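Guidance > Kitchen > Sinks and Drains

Keeping Kitchen Drains Clear

Residents are asked to scrape plates into the trash before rinsing.

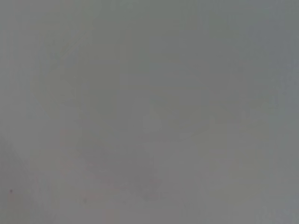

Nneka Nnaji asked whether cooking oil may be poured away with plenty of hot water. It may not – oil hardens further down the pipe. Let it cool, seal it in a jar and place it with household waste.

For a slow drain, pour in half a cup of baking soda, follow with vinegar and wait 20 minutes before flushing with hot tap water. Do not mix drain products.

Related items
Descaling a Kettle
Cleaning Sink Strainers
Storing Used Cooking Oil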